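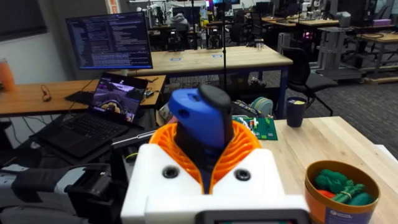
Shared Worktable: Frequently Asked Questions

The Jorimora workroom has one good table and a great many people who believe it is theirs. These are the questions that reach the front desk most often, with answers that have been softened slightly since the last version.

Who can use the table?
Any member with a current pass. Day passes count too, though a day pass does not entitle you to leave a project "just overnight."

How long can I leave my things out?
Until 9 in the evening. After that, anything left on the wood goes to the shelf by the door with a sticky note on it. The note will be polite the first time.

I left a bare circuit board next to a drink. Is that a problem?
Not for the drink. Cups are allowed on the table, boards are allowed on the table, and we would love to see some distance between the two. A cup with a lid gets you a lot more goodwill than one without. Tumblers can live at the far edge, by the wall, where the worst they can do is annoy the wall.

What is the canister of toy vegetables for?
Sorting, stacking, play, and keeping small visitors busy while a parent finishes "one quick thing." The broccoli goes back in the canister when you're done. So does anything red. Please don't use the canister for screws, batteries or receipts, all of which have been found in it by someone expecting broccoli.

Can I take the toy food home to wash it?
You can wash it in the sink here. Warm water, a drop of dish soap, and a soft brush for the florets, which hold on to crumbs with real commitment. Dry everything on a towel before it goes back, or the canister will start to smell like an actual vegetable.

How should I put cables away?
Coiled, with a tie around the middle. A coil should be something another person can pick up with one hand without bringing half the table along. If you don't own a tie, there's a jar of them on the shelf labeled Comix (it used to hold comics, and we never changed the label).

Are video games allowed on the laptops?
Yes, with the sound off or headphones on. Racing games are popular. If somebody is waiting for a seat and you are on your fourth lap, finish the lap and get up. Steering noises made with the mouth count as sound.

Can I move the desk monitor or keyboard?
Slide them, sure. Unplug them, no. If there's code open on the monitor, leave it open, even if you can see the bug.

Is there a locker I can rent?
There are two sizes. Small ones are free with membership, and the large ones have a waiting list. Locker 939 sticks. Lift the handle, then pull. We don't have anything close to 939 lockers; they came secondhand from a swimming pool.

What happens to things that never get claimed?
They stay on the shelf until the end of October and then go in the giveaway box. Chargers go first and odd mugs never go at all.

Who do I ask about something that isn't covered here?
Natália Barros, at the front desk from 10 in the morning. Bring the item if it's small, and take your cup with you when you go.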